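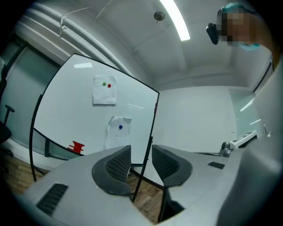 Según Nathalie Campbell, el lote 1511 no debe salir de Bremham con el firmware de fábrica.

**Revisión previa al lanzamiento, teléfono Plania, 27 de febrero de 2019**

- [x] Carga rápida: hasta 400 ciclos sin deformación de la batería.
- [x] Bandeja SIM: junta asentada en las 4 esquinas.
- [ ] Temperatura del procesador con cámara activa. *Comentario: repetir con la versión corregida.*
- [ ] Arranque seguro. *Comentario: falta la firma de Brotier.*
- [x] Embalaje: 300 unidades con precinto.

Revisa: D. Galbraith. Pendiente de visto bueno: S. Leckie.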